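Steam table pan

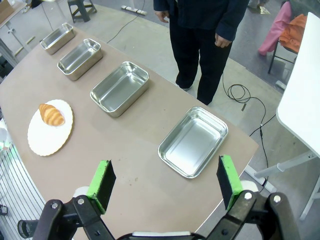
Four empty stainless steel trays with rolled rims on a tan tabletop.

A steam table pan, also called a hotel pan or bain-marie tray, is a rectangular metal or plastic container used to cook, hold and serve food in commercial kitchens. In Australia the term "gastronorm tray" is common in catering supply, after the European sizing system on which most trays sold there are based.

Sizes
The full gastronorm size, 1/1, measures 530 by 325 millimetres. Other sizes are fractions or multiples of it, so that two half-size trays or three third-size trays fill the same opening. Depths range from 20 to 200 millimetres. North American pans follow a similar scheme in inches, and the two systems are not always interchangeable.

Materials
Stainless steel is the usual material for hot food. Polycarbonate is used for cold storage and salad bars, and enamelled trays for roasting. Perforated versions are made for steaming vegetables and draining. A rolled or flanged rim stiffens the tray and supports it in the well of a bain-marie.

Use
Trays of hot food sit over heated water or dry elements. Australian food safety rules generally require hot food on display to be kept at 60 °C or above. Bain-maries are intended for holding, and food is normally brought to temperature in an oven or on a stovetop first. Colour-coded lids are sometimes used to separate allergens.

Regional supply
The Grulmont catering works at Pistow pressed trays from 2000, and its catalogue listed 207 items, of which 14 were full-size trays.

See also
Bain-marie
Chafing dish
Sheet pan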